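Osham Laundry and Linen
Machines in the workroom: notes of the October meeting

Present: Volkan Dönmez (chair and minutes), Alasdair Ogilvie, two from the folding room, one from collections, one from the Jultby shop.
Apologies: accounts.
Started 4.15 in the upstairs office.

1. Notes of the last meeting
Agreed as a true record, with one correction. Item 5 should have read "sorting table" and not "sorting cable". The Jultby shop asked again for the notes to go out before the meeting and not at it. Chair to do.

2. Matters arising
The new castors for the linen trolleys have come and are the wrong thread. Going back.
The rota for the late press is on the board. There was a complaint that it is written in pencil. It will stay in pencil until the new starter's hours are fixed.

3. Whether a machine can take over any of the folding
This was held over from last time and took up most of the meeting.

The chair went over what we do now. On a normal day the folding room handles 170 customer bags between the two shops, not counting the hotel flat work, which already goes through the ironer and the sheet folder. Nobody is proposing any change to the flat work. Sheets are all the same shape and they arrive at the feeder by the corners because a person has put them there. The question is about the bags, where no two are alike: shirts, jeans, towels, children's things, a duvet cover with socks inside it.

Two firms have been asked what they can offer. Ferraro make a cabinet folder. The operator clips each shirt on at the front and it comes out folded at the bottom. It does shirts and light trousers, and towels up to a certain size. It won't do jeans, anything with a hood, or anything inside out. Durnitz are working on a machine with two arms and a gripper on each, which would stand at an ordinary table and work on what is put in front of it. They were clear in their letter that it is not for sale yet and that they can't say when it will be.

The folding room said the cabinet folder would save less than it looks. Clipping a shirt on properly takes nearly as long as folding one. The slow part of the job is before that, when you pull a shirt out of the bag, find which way up it is and get it flat with the sleeves out. If a machine needs that done for it then you have kept the slow part and bought a cabinet for the quick part.

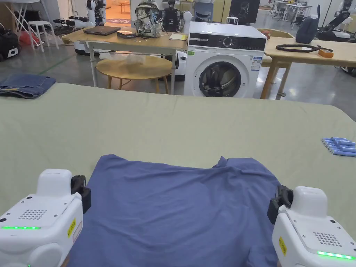

On speed, the chair read out the figure from Durnitz, which is 90 seconds for a short-sleeved shirt from lying flat to folded, on a good run. Our own people do it in nine, including the turn on to the pile. The chair said the comparison was a bit unfair, as an arm could in theory carry on through the night with no one paid to stand there – but it would have to carry on without help, and Durnitz don't claim that.

Collections asked what happens when it goes wrong. From the letter, the usual faults are picking up two layers when it wanted one, and losing hold of an edge halfway over. The machine then either starts the garment again or stops and waits. The folding room pointed out that a person picks up two layers all day long as well, but feels it between finger and thumb and lets one go without thinking.

There was some discussion of which jobs would suit a slow machine. Suggestions were:
Towels and flannels from the gym contract, which are one colour and two sizes.
Staff polo shirts from the garden centre, which come in a batch.
Emptying a washer into a trolley. This was popular with everyone who has a bad back. The chair to ask both firms, as neither has mentioned it.
Pairing socks. Withdrawn by the person who suggested it after some thought about black socks.

Household use was raised by the Jultby shop, who get asked at the counter when there will be a robot for the home that does the washing. The general feeling was that the home would come after the workroom and not before. At home the basket is small and mixed, the table is wanted for tea, and the clothes have to go away in drawers afterwards. A machine that folded but could not get the things out of the washer or up the stairs would be of use to very few people. The chair thought there might still be a place for one in sheltered housing, where it does not much matter if a load takes all afternoon.

On cost, Ferraro have quoted, and the figure is with accounts. The cabinet needs a wall socket and a clear space in front, and the only clear space is where the trolleys turn. Durnitz have given no price. The chair said he was in no hurry to buy but would like us to have seen one of each working on our own sort of bags, dark and crumpled items included, before anybody makes up their mind from a brochure. 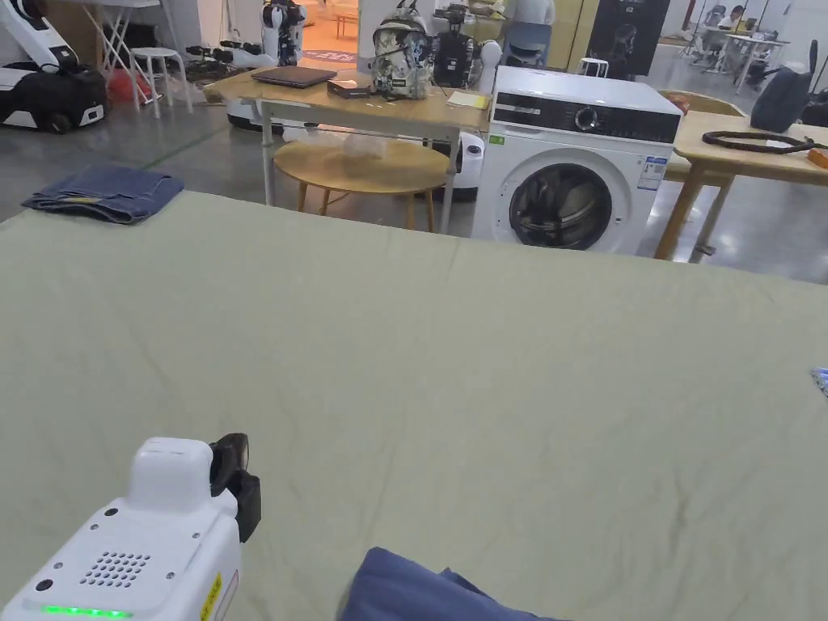
Alasdair Ogilvie did not think a visit was worth a day of anyone's time yet. In his view the makers will always put out the garments that suit them, and a bag of ours would need to be handed over unopened and left with them for the thing to mean anything. He would sooner spend the money on a second sorting table and better lamps, which would speed up the folding room next week. He asked for that to be minuted.

The folding room agreed about the lamps but wanted the visit as well. They said if something is going to stand next to them they would like to meet it first. The chair suggested doing it Alasdair's way: one unopened bag to each firm, made up from the unclaimed shelf so that no customer's clothes are involved, and somebody from the folding room to go with it.

Agreed:
No order to be placed with either firm this year.
Two bags to be made up from the unclaimed shelf, contents listed by the folding room and the list kept here.
Chair to write to Ferraro and Durnitz about dates, and to ask how each machine is stopped in a hurry and who may clear a jam.
Alasdair to price the sorting table and lamps.
Nobody's hours to change as a result of any trial. The folding room asked for this in writing and it is now in writing.

4. Tags
The heat-seal tags are still coming off fleece. Jultby have gone back to pins for the time being. Collections said pins are how he got a hole in his thumb. Sample of the wider tag to be asked for.

5. Any other business
The back door sticks in wet weather and is being propped with a detergent drum. Chair to plane it.
The kettle at Jultby has been replaced. Receipt handed in.

6. Next meeting
Same time next month, at Jultby if the trolleys are out of the back room, otherwise here. Closed 5.40.

V.D.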